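Hotte aspirante : débit annoncé contre débit réel, perte de charge et réduction de conduit

Rubrique Ventilation et extraction > Cuisine
Statut : non résolu

moteur_froid
Bonjour,

Je cherche à comprendre l'écart entre le débit indiqué sur la fiche d'une hotte murale et ce que je mesure en bouche de sortie. Appareil : hotte murale décorative Skurora, raccordement en 150 mm, trois vitesses plus une vitesse intensive temporisée. Installation en extraction, sortie en façade.

Le réseau, dans l'ordre depuis la hotte :
- clapet anti-retour d'origine à deux volets ;
- réduction 150/125 posée directement sur la collerette ;
- gaine souple aluminium de 125 mm, environ quatre mètres, avec deux coudes à 90° faits à la main ;
- grille extérieure à lamelles avec moustiquaire.

La fiche annonce un débit confortable en vitesse maximale. À l'anémomètre à hélice, côté extérieur, grille déposée, j'obtiens nettement moins de la moitié. Les filtres métalliques sortent du lave-vaisselle. Le bruit, lui, est bien celui de la vitesse maximale, avec un sifflement en plus.

Le vendeur (Espiritu) me propose un modèle plus puissant. Avant de payer, je voudrais savoir si le problème vient du moteur ou du réseau. Le logement est équipé d'une VMC simple flux, entrées d'air dans les menuiseries des chambres et du séjour, rien dans la cuisine.

Message modifié le lundi 16 janvier 2023 : ajout de la nature de la gaine.

bernache44
Change la gaine, c'est toujours la gaine. J'ai eu pareil, j'ai mis du rigide et plus de souci.

section_utile
La réponse précédente va dans le bon sens mais ne suffit pas. Il y a trois causes cumulées dans votre montage.

1. La réduction. Passer de 150 à 125 mm fait tomber la section de 177 à 123 cm². À débit égal, la vitesse d'air augmente de 44 %. La perte de charge varie comme le carré de la vitesse pour les singularités (coudes, grille), et dépend en outre du diamètre pour les parties droites. En conduit droit, on arrive à un facteur proche de 2,5 entre les deux diamètres. Votre sifflement vient très probablement de là ou des volets du clapet.

2. La gaine souple. Une gaine annelée bien tendue présente déjà une perte de charge supérieure à celle d'un conduit lisse. Mal tendue, l'écart se creuse très vite. Quatre mètres de gaine pour un trajet réel de trois mètres, c'est un mètre de plis. Les coudes formés à la main s'aplatissent à l'intérieur du virage et la section utile diminue encore.

3. L'amenée d'air. Une hotte ne peut pas extraire plus que ce qui entre. Les entrées d'air des menuiseries sont dimensionnées pour la VMC. Dans une cuisine fermée, porte détalonnée au minimum, la pièce se met en dépression et le point de fonctionnement du ventilateur se décale.

Quant au débit de la fiche, il faut lire dans quelles conditions il est donné. Certains catalogues mettent en avant un débit à l'air libre, sans contre-pression. Seule la courbe débit/pression permet de comparer deux appareils. Si le modèle supérieur proposé a une courbe plate dans votre zone de pression, vous gagnerez du bruit et peu de débit.

Test à faire avant tout achat, sans outillage :
a) vitesse maximale, fenêtre de la cuisine fermée, relevé à la sortie ;
b) même relevé, fenêtre ouverte en grand ;
c) même relevé, fenêtre ouverte, gaine débranchée de la hotte et mesure directement sur la collerette.

Si (b) est très supérieur à (a), traitez l'amenée d'air. Si (c) est très supérieur à (b), traitez le réseau. Si (c) reste faible, voyez le moteur, le condensateur ou un clapet dont un volet ne s'ouvre pas.

Attention à la mesure elle-même. Un anémomètre à hélice tenu au centre du conduit surestime la vitesse moyenne. Il faut plusieurs points sur deux diamètres perpendiculaires, et au moins 60 secondes par série pour lisser les fluctuations.

Pour le réseau corrigé : conduit rigide lisse de 150 mm sur toute la longueur, coudes à grand rayon ou 2 coudes à 45° à la place d'un 90°, raccords Pellton à joint à lèvre ou équivalent, grille sans moustiquaire (elle se colmate avec les graisses). Le conduit de la hotte ne se raccorde jamais sur la VMC.

Dernier point, la commande. Vérifiez que l'appareil est bien en vitesse maximale pendant le relevé : l'intensive temporisée retombe d'elle-même au cran inférieur, et une mesure longue peut chevaucher les deux régimes. Un bandeau frontal avec plus, moins et indicateur à barres permet de surveiller le cran affiché pendant toute la série. 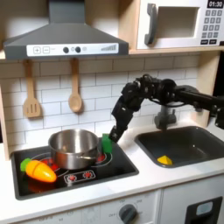
moteur_froid signale que le test (b) change peu de chose chez lui, alors que (c) fait plus que doubler la vitesse relevée, et demande s'il peut conserver la traversée de mur existante en 125 mm en ne refaisant que la partie intérieure.

section_utile
Votre résultat désigne le réseau. Conserver la traversée en 125 est possible à titre provisoire : trente centimètres de conduit lisse pèsent peu à côté de quatre mètres de souple. Placez alors la réduction au ras du mur, conique et non à épaulement, et ébavurez la coupe. Vous garderez toutefois la perte de sortie, proportionnelle au carré de la vitesse. Si le mur est en brique creuse, un recarottage en 160 mm se fait sans difficulté particulière. Coffret de sortie Cindeck ou autre, peu importe la marque, à condition que la section libre soit indiquée et au moins égale à celle du conduit.

Refaites le relevé avec les mêmes points de mesure après chaque modification, et notez la vitesse sélectionnée.

bernache44
Donc c'était la gaine.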